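Bench check, small enclosures – Temberg workshop
Checked by: Honeylyn Padilla, 5 August 2024

1. Lid and hinge – OK. Opens right up and back, and I'm so pleased the new hinges we fitted in February are holding.
2. Mat – OK, lying nice and flat.

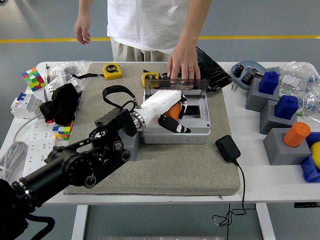 Item 3: junction box on the gray mat, clear lid raised.

3. Inside of box – see comment. Please take everything out before the lid is closed, even if you'll be right back!
4. Left side of bench – needs tidying. The breaker is too near the edge for my liking, and the puzzle cube and the sock could go home, please and thank you.
5. Tape measures – OK, 2 on the mat. Back to the drawer afterward.

Recheck items 3 and 4.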